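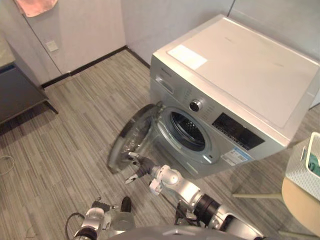 Figure 8.1 A two-armed robot with one gripper at the door of a front-loading washing machine.

Chapter 8
Looking After the Gripper

Opening a washing machine door is a wonderful test of a robot! The door swings on an arc, the rim is curved and smooth, and a finger that sits a few millimetres off its proper centre will slide along the rim or lever against the hinge. When a door task that ran well on Monday starts to go wrong, the software usually gets the blame. Look at the fingers first.

In this chapter we stay with a single machine and follow its wrist and gripper through a full service. You will learn to inspect fingertips for wear, re-zero the jaw, check the cable loops through the whole range of the arm, and write up what you found so that the next technician can use it. The routine comes from the workshop at Dirton, where Vasylyna Maksymiv and I-seul Ban service each gripper after 1,000 door cycles and keep one logbook per arm (left and right wear differently, and the comparison is fascinating).

A quick fingertip check comes sooner, at 300 cycles. It takes a few minutes with a good light and a feeler gauge, and it's the most satisfying job in the book once you can recognize a worn edge by touch.

Before you start
Park both arms low and close to the torso, switch off power at the base, and lock out the supply as described in Chapter 3. Have your gauge, a soft brush and the arm's logbook within reach.

Key terms: jaw zero, compliance, cable loop, service interval

8.1 Reading a worn fingertip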